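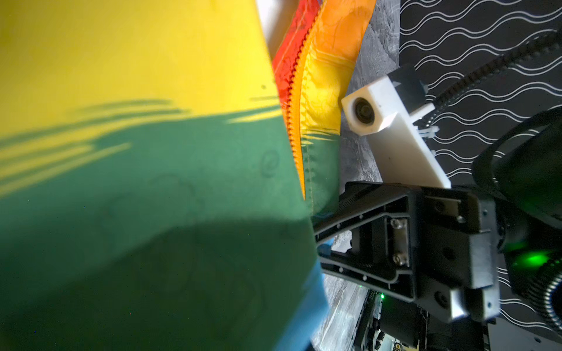

How should a zippered fabric bag be cleaned when the fabric and the zipper tape are different colors?

Spot clean first with cool water and a mild soap, test each color separately on the inside of a seam, and keep the zipper closed until the fabric is fully dry.

Soft Goods Bench, Maron Workshop
April 14, 2025
Entry by V. Hendricks

Purpose of entry: intake notes on the multicolor zippered bag, and a plan for cleaning and zipper inspection. The bag is assigned to the same group as the Sugden pencil cases received in December and is to be handled under the same procedure unless noted below.

Condition of fabric. The yellow and green areas are the first concern. Faint darker lines are present on the green, including a small looped mark close to the zipper. It has not been established whether these lines belong to the printed design or were drawn on later by hand. They are to be treated as part of the design until the inside face has been compared with the outside. No solvent is to be used on the green before that comparison is entered in this book.

The strip on the far side of the zipper has a glossy surface and lets a little light through. It passes from orange to golden yellow, with a stitched seam along its length and a faint line pattern. Glossy cloth in the Sugden group showed rub marks when it was cleaned with the stiff brush, so the soft brush only is permitted on this strip.

Condition of zipper. The teeth go from red to bright orange along the run, and the red tape carries a faint texture in the print. Colored teeth of this kind should be checked for wear with the hand lens, tooth by tooth at the end where the slider rests, before any lubricant is applied. The Wumitz wax stick is approved for this purpose. The spray is not, as it left a ring on the tape of an earlier bag that could not be removed.
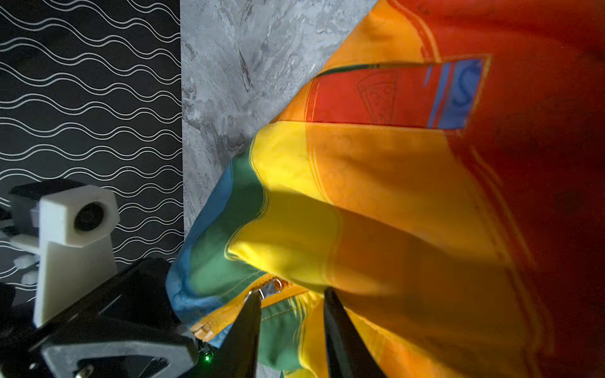

Bench Notebook, p. 113

Label. The patch is red with a bright blue border, and bears a thin outline in the shape of a pizza slice and a large blue letter S. The attachment stitching is to be examined along all four sides. If any side has lifted, it should be tacked down by hand in matching thread before cleaning begins. Water must not be allowed to sit under a patch. Red dye is the most likely source of bleeding on this bag, and the yellow band would show it at once.

Zipper pulls. Two small silver pulls with looped rings. Both should be wiped, dried and run the full length of the zipper in each direction. Any catching is to be recorded by position, measured from the closed end. A short piece of beige zipper tape extends past the edge of the fabric near the end of the blue stripe. Do not trim it. On one of the Sugden cases a similar end was cut short for appearance, and the slider came off during the next round of checks.

Cycle checks. The bench standard remains 2,000 openings for new stock and 600 for items that have already been in use. The present bag should be entered under the second figure. Pause at each change of tape color and inspect the seam beside it. The Brukano sample, for reference, began to fray at 800, and the fraying started in the seam allowance and not at the teeth.

Folding and storage. Rainbow-striped cloth creases readily where it is bunched over the zipper. After inspection the bag is to be laid flat, zipper closed, with the stripes smoothed from the blue side toward the red. White tissue may be placed inside to support the corners. Colored tissue is not to be used.

Open items
- Compare inside and outside faces for the dark lines on the green. Assigned: Hendricks.
- Dye test on red, orange and yellow, inside seam, plain water before soap.
- Confirm with Wumitz whether beige tape is still supplied by the roll - the present stock is short.
- Photograph the patch stitching before and after any repair.

The cleaning cloths on this bench are to be replaced before work begins. The last set was used on the gray tabletop and should be moved to the general shelf.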